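杂物不必都收进柜门里

这几年看装修案例，几乎每一家都在讲“隐藏式收纳”。柜子做到顶，门板不留把手，电饭煲、扫帚、路由器全部进柜，客厅里只剩一张沙发和一盆植物。照片确实好看。我自己家也照这个路子装过，住了两年，现在的看法是：至少有一半的柜门可以不要。

先说钱。我家当时定的是Clistance的整墙柜，16扇门，光是门板和铰链就比开放层板贵出一大截。后来有一扇门下垂，师傅上门调了一次，过了一个冬天又垂下来。我干脆把它卸了，靠在阳台墙边，到现在也没装回去。卸掉门的那一格放的是工具和电池，结果成了全屋用得最顺手的一格。

再说找东西。柜门关上以后，人很快就会忘记里面有什么。去年十一月我想修一把椅子，记得家里有木工胶，翻了四个柜子没找到，又去买了一瓶。过完年收拾东西，在最上层翻出两瓶旧的，有一瓶已经干了。类似的事还有胶带、灯泡、猫砂铲。这些东西都不贵，加起来却不少。我翻过一遍购物记录，一年里重复买的零碎差不多抵得上一个像样的书架。

支持全部藏起来的人会说，眼不见心不烦，视觉上的干净能让人放松。这个说法我同意一部分。卧室里我也不想看见吸尘器。可是家里有些地方本来就是干活的，厨房、书桌旁边、阳台的洗衣角，把这些地方弄得像酒店大堂，干活的人要多开好几次门。我母亲来住的那段时间，每天做饭前先把油盐酱醋从柜里拿出来，做完再放回去，第三天她就不放了，全留在灶台边上。我没有劝她放回去。

还有一个问题是柜子深度。整墙柜多半做得很深，里外能放三排瓶子，平时够得着的只有最外面一排。层板可以做到30厘米，东西排成一排，少了放得下，多了就挤出来，人自然知道该停手。深柜没有这个提醒，它会一直接收，直到某天门关不上。

灰尘是反对开放收纳最常见的理由，我承认这一点没法绕过去。我的做法是把常用的放在外面，用得勤就不太积灰；一年用不了几次的，装进带盖的箱子，箱子正面写字。我用的是Skullik的浅口箱，便宜，缺点是盖子偏软，不能叠太高，叠到第三层底下那只就变形了。换季的被子和冬衣照旧进柜，这类东西本来就适合关着门放。

有人把乱和脏当成一回事，我觉得应该分开说。一个架子上放着五颜六色的盒子、半卷电线、几本说明书，看上去乱，但主人伸手就能拿到要用的那件。另一个柜子外表光洁，里面塞满过期的酱料。要论哪一个更需要收拾，我认为是后者。网上的案例只拍柜门，于是大家都拿柜门来打分。

如果正准备装修，我的建议很简单。预算里留出2,000元，先不做柜子，买几组能拆的层架住进去用一阵。用过以后再决定哪一面墙需要门。多数设计师不会这样建议，他们要在开工前把图画完，图上每一格都得有个名目。我家那张图上有一格写着“行李箱”，可是我的行李箱放不进去，差了一个轮子的高度。

租房的人更不必为此焦虑。搬家的时候，层架拆开就能带走，嵌在墙里的柜子带不走。我上一处房子里住了四年，用的一直是同一组铁架，螺丝丢过几颗，现在在阳台上放花盆和肥料。
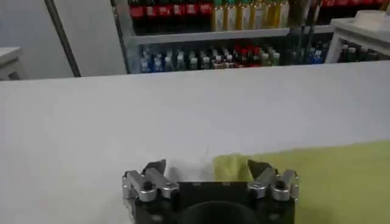 真正值得花力气保持的是台面。桌子、操作台、缝纫台都算，人在上面做事，需要有地方摊开手里的东西，周围的架子可以松一点。像图里这样，一大片白色桌面铺开，后面的储物区堆得杂乱，我看着并不别扭，一个干活的地方长成这样很正常。我家书房现在也是差不多的安排，桌上只留当天要用的，别的往后面的层板上推，晚上九点以后不再整理。层板上那堆东西客人看见了会问一句，问完大家照样坐下喝茶。剩下的那些柜门我暂时没动，等下一扇垂下来再说。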